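Ramo artificial atado a mano Karnley, con jarrón dorado Ortner

Referencia 106
Vendido por Duvell

Disponible: sí
Se vende en conjunto (ramo y jarrón) o solamente el ramo

El Karnley es un ramo de flores artificiales ya montado, pensado para personas que quieren tener color en la mesa durante todo el año y no desean ocuparse del agua. Lleva flores de varios tipos, con hojas verdes anchas alrededor y unas ramitas finas que salen en diferentes direcciones. Los tallos están reunidos en un solo mango, envuelto en verde, de manera que el ramo se coge con una mano y se coloca de una vez. No es necesario montar nada al recibirlo, solamente abrir un poco las hojas.
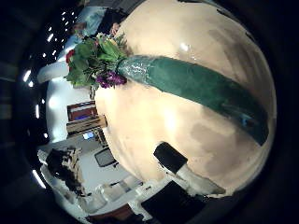 Qué flores lleva

Las más visibles son las rosas rojas y los tulipanes amarillos. Entre los tulipanes hay un capullo de tulipán de color rosa, y debajo de las rosas un capullo verde redondo que algunos clientes no notan hasta la segunda semana. El relleno es de flores moradas pequeñas. Hacia las puntas el ramo se hace más ligero y termina en margaritas blancas con el centro amarillo, sobre tallos delgados.

Las hojas no son todas del mismo verde. Unas son oscuras y otras van hacia el amarillo, y esto ayuda mucho a que el conjunto no parezca tan uniforme cuando se mira de cerca. Si prefiere un ramo de un solo color, le recomendamos mirar otros modelos de la colección, porque el Karnley es alegre y se nota en la habitación.

El jarrón Ortner

El jarrón es un cilindro alto, dorado, de superficie brillante como un espejo. La base es plana y la boca es abierta, sin cuello estrecho, así que el mango del ramo entra con facilidad. Como refleja todo lo que tiene cerca, cambia bastante según el sitio: al lado de una ventana toma rayas de luz, y sobre una madera clara queda más cálido. Para nuestro gusto, la madera clara es la mejor pareja. En Duvell lo mostramos con frecuencia sobre mesas de este tono, y también con las bandejas Pimovwood, que se venden aparte.

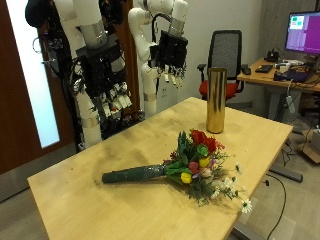 Una cosa que conviene saber antes de comprar: el ramo no es simétrico. Tiene un lado lleno, donde están las rosas, y un lado que se alarga con las margaritas. En un jarrón esto significa que hay que elegir cuál parte mira hacia la puerta o hacia el sofá. Gire el ramo despacio dentro del jarrón hasta que las margaritas caigan hacia fuera y no toquen la pared. Si la mesa está en el centro de la sala, ponga las rosas hacia el lado por donde entra la gente.

El ramo se puede dejar también tumbado, sin jarrón, por ejemplo sobre una consola o como decoración para una comida. En este caso la parte de los tallos queda a la vista, y por eso está envuelta hasta el final, con la punta redondeada.

Datos del producto

Tipo: ramo artificial mixto, atado a mano
Peso del ramo: 400 g
Color de las flores: rojo, amarillo, rosa, morado, blanco
Color del mango: verde oscuro
Jarrón: cilíndrico, dorado brillante
Uso: interior
Devolución: 30 días desde la entrega
Garantía del jarrón: 3 años

Cuidado y limpieza

Las flores se limpian con un pincel suave y seco, empezando por arriba. No las meta en agua ni use productos con alcohol, que pueden quitar el color de los pétalos. Las hojas anchas recogen más polvo que las flores y se pueden pasar con un paño apenas húmedo.

El jarrón pide un paño de microfibra. Las huellas de los dedos se ven mucho en una superficie de espejo, esto es normal, y salen sin dificultad si se frota en seco. Evite las esponjas ásperas. Para guardar el ramo, por ejemplo en diciembre cuando muchas casas ponen otra decoración, envuélvalo en papel fino y déjelo acostado en una caja donde las margaritas no queden dobladas.

Opiniones y consultas 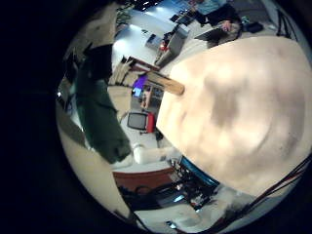
Compré el conjunto para el recibidor y estoy contenta. El ramo llegó un poco aplastado de un lado, pero abrí las hojas con los dedos y al día siguiente estaba bien. Solo le quito una estrella porque el jarrón es ligero y mi gato es grande. ¿Se puede poner algo dentro para que pese más?

Respuesta de Duvell: Gracias por su opinión. Sí, se puede. Ponga en el fondo arena seca o piedras pequeñas dentro de una bolsa de tela, así no se raya el interior y el jarrón queda más firme. No llene más de un tercio, porque después el ramo sube demasiado y se ve el mango por encima del borde.

Cómo dar forma al ramo
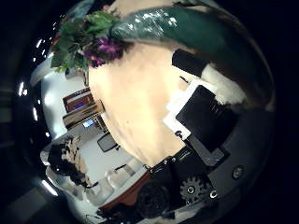 Dar forma al ramo pide unos minutos y es mejor hacerlo sobre una mesa, con buena luz. Sujete el mango con una mano y trabaje siempre desde el centro hacia fuera. Abra primero las hojas anchas, una por una, sin tirar de la punta. Las flores moradas con sus pequeños toques blancos están justo donde el follaje se junta con el mango verde brillante, y por eso quedan escondidas con facilidad si las hojas se bajan demasiado. Levante un poco la hoja que las tapa y déjelas asomar. Al final separe las ramitas finas, que se doblan con dos dedos y mantienen la posición.

Envío

El ramo y el jarrón viajan en la misma caja, cada uno en su compartimento. Abra la caja por el lado marcado y saque primero el jarrón. Si alguna pieza llega dañada, escríbanos con la referencia 106 y el número de su pedido.

Ficha actualizada: 13 ago 2026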